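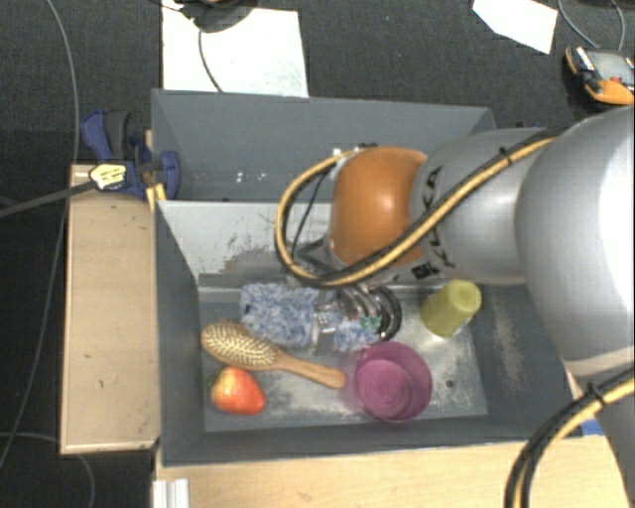
The Tedport 500 is an open-top rectangular bin for mixed household items, supplied in dark gray only. It is intended for entryways, bathrooms, utility shelves and worktables, wherever small articles of different kinds end up together. The color is part of the specification: light and mid-toned items, such as a tan hairbrush handle or a pale blue-and-white shaggy cloth, stand out against a dark gray floor and can be found without emptying the bin. Dark items benefit less. For black gloves, chargers and similar contents, use the light liner listed under Accessories.

## Dimensions

| | |
|---|---|
| Outside length | 500 mm |
| Outside width | 327 mm |
| Maximum contents | 15 kg |
| Parts in carton | Bin, label sheet |
| Color | Dark gray |

Length and width are taken at the rim, which is the widest point. When fitting the bin to a shelf or cabinet, measure the opening at its narrowest point, including hinges and door stops, and allow clearance for fingers on both short sides.

The rated weight applies to a bin standing on a flat surface that supports the whole base. It does not apply to a bin carried by one end, hung from brackets or placed across two rails.

## Construction

The bin is molded in one piece from polypropylene. Walls and floor are continuous, with no seams, rivets or inserts. The inside corners are rounded so that a cloth can reach into them. The floor is solid. A perforated version was offered under the same name until May and has been withdrawn; liners made for it do not fit the current bin.

The surface has a fine matte texture on the outside and is smoother inside. Light scratches from keys, combs and tools will show on the inside floor with use. They do not affect the rating.

## Suitable contents

- Brushes, combs and hair accessories
- Cleaning cloths, dusters, washcloths and small towels
- Whole fruit with an intact skin, short-term
- Hand tools without exposed blades
- Toys, balls and craft supplies

Keep fruit apart from cleaning cloths that have been used with household chemicals. Where both must share a bin, fit the divider. The solid floor does not drain, and damp textiles should be dried before they go in.

Not suitable for liquids, hot cookware, lit candles, batteries removed from their packaging, or any item with an open flame or heating element. Do not use the bin as a step or a seat.

## Loading

Place textiles flat on the floor, toward the rear, and set rigid items in front of them. A folded cloth takes up less of the floor than a loose one but tends to hide small articles that slide between its layers. Long-handled items lie most stably on the diagonal. Nothing should project above the rim if a lid or a second bin is to go on top.

Stack no more than 2 loaded bins. Put the heavier one at the bottom. Empty bins nest for storage; if nested bins bind together, twist them slightly and pull. Do not pry at the rim with a screwdriver.

## Cleaning

Wash by hand in warm water with dish soap. Rinse and let dry upside down. Sticker residue comes off with cooking oil left on for a few minutes and then washed away. Do not use acetone, scouring powder or steel wool. The bin is not rated for dishwashers, and drying cycles in particular can warp the long walls.

## Accessories

**Wollidik liner, light gray.** Washable felt, cut to the inside floor. Reduces noise when hard items are dropped in and keeps round items from rolling. Machine wash cold, line dry. May shrink slightly on the first wash; press it flat while damp.

**Dritent divider.** Slides in across the width and is held by friction against the long walls. No tools required. The position can be changed with the bin loaded, provided the contents are cleared from both sides of the panel first. Cannot be used together with the liner.

**Zeman lid.** Flat, snap-on, translucent. Fits over the rim and adds to the outside length and width; check shelf clearance before ordering. Bins with lids fitted stack but do not nest.

Accessories are sold separately and are not included in the carton.

## Labels

The label sheet carries blank write-on labels for the short sides. Apply to a clean, dry surface and press from the center outward. Pencil and permanent marker both hold. Ballpoint ink smears for several minutes after writing.

## Ordering and returns

Sold singly or by the case. Case orders ship nested, with label sheets packed in the top bin. Unused bins may be returned in the original carton. Bins with labels applied are treated as used. Report transit damage before unpacking the rest of the case, and keep the outer carton for inspection.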